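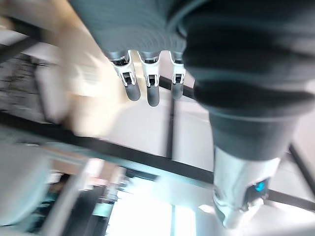

Sulastri Sutanto told us that the frames were the first thing she noticed on moving into her workroom, and that she would have preferred them white. Three other people made the same remark in the opening round of interviews, and it led us to add colour to the list of features we asked everyone about.

Figure 4. Black bars with white surfaces behind.

4.2 Frame colour and what gets hung on it

The study took in 16 workrooms at the Skonthorpe site, all with pale walls and all fitted with some kind of open frame. In 9 of them the frame was black, as are the bars in Figure 4, and in the other 7 it was white or light grey. Each person was asked to describe their frame, to say what they kept on or beside it, and to mark on a plan of the room any part of it they avoided using.

People with black frames drew them more accurately. They placed the uprights and the sloping braces close to where they stood, and most could say from memory how many there were. People with pale frames often left the braces off the plan altogether. Intan Tambunan, whose frame was light grey, drew four uprights and a top rail and was surprised to be shown two braces on the long side.

Colour made less difference to use than we had expected. Across all the rooms we recorded 144 items kept on the frames, and 81 of these were in rooms with black ones, close to the share one would expect from the number of rooms. Coats, bags, extension leads and rolls of tape made up the greater part. Items were nearly always hung from level rails. Sloping bars were hardly used, as things slid down them and gathered at the lower joint, and Kartini Entili had tied a cord across one corner to stop this.

Complaints did differ. In the rooms with black frames people spoke of dust, of marks left by adhesive labels and of the room looking crowded. In the rooms with pale frames the usual complaint was of knocking into a brace, mostly at shin or shoulder height. Eugénie Pruvost had wrapped one of hers in orange tape by August and said she had not walked into it again.

Two limits should be noted. The black frames were the newer ones, and people may have paid them more attention for that reason. The rooms also differed in lighting: 5 of the pale frames stood in rooms with a single ceiling lamp, where a light bar against a light wall would be harder to pick out in the late afternoon. We did not measure light levels during the visits, and the answers on bumps and knocks should be read with this in mind. Section 4.3 turns to the height of the rails.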